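# jovport-push

Tabletop pushing episodes, collected for the Omgate policy and released because somebody asked nicely. One arm, one rod, one maple board, and a handful of small blocks that would like to be left alone.

## What's in it

- 3000 episodes, of which 2000 are `train` and 1000 are `heldout`
- a text command per episode ("push the yellow heart to the blue cube")
- joint states, rod tip position, and one overhead-ish camera stream

Commands were typed after the fact by people watching the playback. They disagree about what "next to" means. We left the disagreement in - your model will meet it eventually.

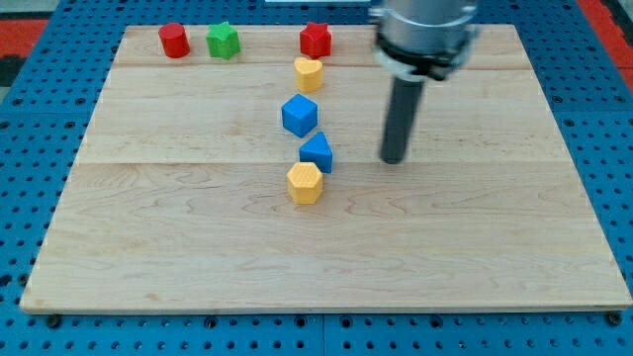
Shapes are stars, hearts, cubes, cylinders and prisms, in red, green, blue and yellow. Color alone won't pick out a block, and neither will shape, so a model that reads half the command gets half the score.

## Known problems

- `color` is spelled `colour` in the first 2 shards. The loader handles it. Grudgingly.
- Operators drift toward pushing things into lines. Expect more lines than chance would give you.
- Blocks that left the board end the episode with `status: departed`.
- Timestamps from the Uno logger run slightly ahead of the camera. Use `sync_offset`, or enjoy a robot that sees the past.

## Layout

```
jovport-push/
 train/
 heldout/
 commands.jsonl
 loader.py
```

Last rebuilt 2021-02-22. Please don't tune on `heldout`. We can't stop you, but Tiedemann scores get compared in public.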